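Why Does a Peach Bruise When You Only Looked at It?

Fruit is not easy to hold. You have probably been holding it since before you could talk, so you may think there's nothing to it. Try this. Pick up an apple and pay attention to your hand for once. (It does a lot of work and never gets thanked.)

Before you even touch the apple, your fingers open up. They open to about the right size, too. Your eyes have already told your brain "apple, medium," and your brain has passed the message down your arm. If you were reaching for a grape, your hand would stay nearly closed. If you were reaching for a watermelon, it would go and fetch the other hand.

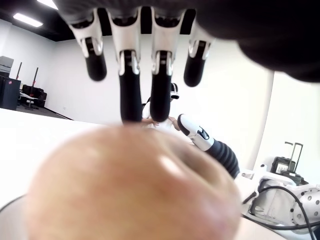
Round things are the tricky ones. A book has flat sides, so you can pinch it between your thumb and fingers and it stays put. A round fruit curves away from you in every direction. Pinch it too high up and it pops out downward, like a bar of soap in the bath. So you reach past the widest part, the fat middle, and let your fingers curl underneath a little. Now the fruit would have to get fatter to escape, and fruit is not that clever.

Then there is the squeezing. Squeeze too little and the fruit slides. Squeeze too much and you have jam. Your fingertips handle this with tiny sensors in the skin that notice when something starts to slip, even by a hair. They send word to the brain, and your grip tightens before you have time to say "oops." Well, most of the time. We have all said "oops."

What is a bruise, anyway?

A peach is built out of very small, very juicy bags called cells. Press hard on one spot and some of the bags burst. The juice leaks out and mixes with air and other bits of the fruit, and the mixture turns brown. Apples do the same thing, but an apple is firmer, so it puts up more of a fight. A ripe peach gives up right away.

My neighbor Nikau Te Moana sells fruit on Saturday mornings, and he can spot a peach squeezer from across the street. Squeezers use their thumbs. A thumb pushes on one small place, which is the worst thing you can do to a peach -- apart from sitting on it. Nikau uses the flat parts of all his fingers, so that the push is spread out and no single spot gets bullied.

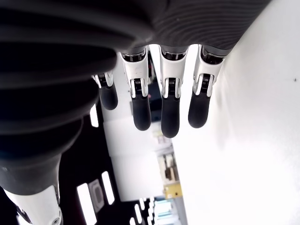 Fingertips are soft for the same reason. Press yours against a window and watch the pad go flat and wide. The wider it goes, the more of it is touching, and the better it grips. The little ridges that make your fingerprints help as well, and they also help your parents find out who touched the window.

Something to try

You will need two pieces of fruit, a pair of winter gloves and a grown-up who is relaxed about the floor.

Pick up the first fruit with your bare hand, using all your fingers. Now do it with only your thumb and one finger. Notice how much harder you have to squeeze.

Put on the gloves and try again with the second fruit. Your fingertips can't feel much through the wool, so you will probably squeeze far too hard, just to be safe. Do this over a bowl.

Then wash the fruit and eat it, bruises and all. The brown bits are a bit mushy but they won't hurt you.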